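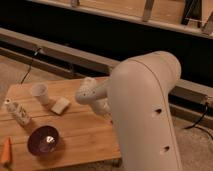 Hovering to the right of the block, with the cup, bottle and bowl set out on the table.

Teaching a Workshop Arm Its First Pick and Place

By Paloma Esposito

We finally have a robot arm at Grindon Workshop and I can't stop grinning about it! It went in during November, and most of my evenings since have gone on getting it to pick things up off a wooden table and put them down somewhere else. If you've got an arm at home or in a shared space and it's bolted down, powered and answering to your laptop, you're ready for this page. By the end you'll have one saved routine that moves a small block across the table and lets go of it.

I'm assuming you can jog the arm from whatever software you use and that it can save positions. Ours runs on a little program one of our members wrote, called Prevus, so I'll mention its menus now and then, but the steps are the same anywhere.

What you need

An arm with a gripper, fixed to something that doesn't wobble
A table inside its reach
A stop button you can hit without leaning over the table
Masking tape and a pencil
A steel rule
A few light things to pick up

For the light things, raid the kitchen. A paper cup, a little bottle, a shallow bowl and a rectangular block give you four very different shapes for next to no money. Leave anything breakable in the cupboard for the first month.

Step 1: Sort out the table

Push the table where you want it and get it level, then mark where the feet go with tape on the floor. I skipped the tape. Someone hoovered, the table shifted, and every position I had saved was wrong by the width of a thumb. It took me a whole evening to work out why.

Route your cables next. Take the arm slowly to the far end of its reach on each side and watch what they do. Anything that pulls tight or drifts across the table needs re-routing before you go any further. If a loose cable hangs anywhere near the back of the table, clip it up.

Step 2: Turn everything down

Set the speed to the lowest figure you can bear. In Prevus that's Motion, then Limits, and I start at 39 on a scale that goes to 1264 (don't ask me why it stops there, the scale came from the motor driver). If your software uses a percentage, pick a small one. It will feel painfully slow and you'll be very glad of it the first time you type a minus sign by mistake.

Then press the stop button while the arm is moving. Do this at the start of every session, with nothing on the table. Check that the arm stops and holds itself up. If it sags when the power goes, you need to know that before your hands are underneath it.

Step 3: Mark the pick and the drop

Lay the block flat on the table somewhere comfortable, well inside the arm's reach, and draw round it in pencil. Don't worry about lining it up with the edge of the table. Ours usually ends up on the diagonal and the arm doesn't care, so long as the wrist is turned to match. Put a cross of tape over to one side for the drop. Mine is 100 mm from the nearest long edge.

Keep the other things off the table for now. They can come back in step 7.

Step 4: Save the hover position

My favourite bit! Jog the arm until the gripper is up in the air near the block, with clear space between it and the table. It shouldn't be touching anything. I aim for 60 mm of daylight under the gripper, measured with the steel rule. Stand the rule up beside it, read it, take the rule away, then save the position with a name you'll recognise later. I use pick_hover. For a while I used test2 and test2b, and I paid for it.

Have a good look at it from two sides before saving. From the front you can see whether you've got the sideways position right, and from the end of the table you can see whether you're too near or too far. With a big, rounded arm like this one the upper part can hide the gripper completely from where you're standing, so walk round. It's easy to trust one view and find you were a good way out.

Step 5: Lower, close, lift

From pick_hover, jog straight down in small steps. Only change the height. If you find yourself nudging sideways, go back up, correct the hover and save it again, then come down afresh.

Stop when the gripper is either side of the block and still clear of the table. Slide a bit of folded paper underneath to check. Save this as pick_low.

Now close the gripper a little at a time until it holds the block, and write down the setting. Lift back to pick_hover and wait. If the block slips, close the gripper slightly more and try again. If the block twists as it's gripped, you're off centre, so shift the low position a touch and save over the old one.

I'll admit I shouted the first time ours came up off the table with the block in it. Proper shouted. Two people came in from the woodwork side to see if I was hurt.

Step 6: The drop

Same again over your tape cross: drop_hover first, then drop_low. Let the block almost rest on the table before opening. Dropping it from a height works but it bounces, and then you'll be chasing it for the next run.

Put the whole thing together in this order:

1. Go to pick_hover, gripper open
2. Go to pick_low
3. Close gripper, wait one second
4. Go to pick_hover
5. Go to drop_hover
6. Go to drop_low
7. Open gripper, wait one second
8. Go to drop_hover

Don't leave out the second visit to pick_hover. Going straight from pick_low to drop_hover makes the arm take a diagonal, and a diagonal goes through whatever is in the way.

Run it one line at a time with a finger on the stop button, then run it straight through. Put the block back on its pencil outline by hand and do it again. I wouldn't raise the speed until it has gone ten times without a slip.

Step 7: Add some clutter

Once the block is boringly reliable, put the rest of your things back on the table and teach a pick for each. They all have their own personalities.

Paper cups crush. Close the gripper far less than you think and go for a spot just below the rim, where the cup is stiffer. An empty one also slides off if you so much as brush it.

Bottles on their sides roll. Turn the wrist so the gripper closes across the body, and if yours wanders, a thin strip of tape on each side keeps it still while you learn.

Bowls are hard! Ours is dark purple and glossy and has beaten me more often than everything else put together. Pinching the rim is the way to go, and the angle of the wrist matters a lot. If you're planning to add a camera later, be warned that a shiny bowl under a lamp has a bright spot in it that moves when the lamp does.

When things go wrong

The arm stops short and complains. It's probably near the end of a joint's travel. Back off, bend the elbow a different way and save the position again.

It was perfect yesterday and misses today. Check the tape round the table feet, then check that the arm was homed when you switched on.

The gripper touches the table. Raise the low position by a hair and try the folded paper again. Wood moves a bit with the weather, and a planked top isn't flat all the way across, so a height that works at one end can scrape at the other.

It picks well and drops badly. Slow down the lift. Most of my bad drops were really the block shifting on the way up.

My next job is getting Võ, the sorting program we're writing at the Nundport evening group, to choose which routine to run. I'll put that up as its own page once the bowl starts behaving. If you get your first pick working before then, please send me a video - I want to see it!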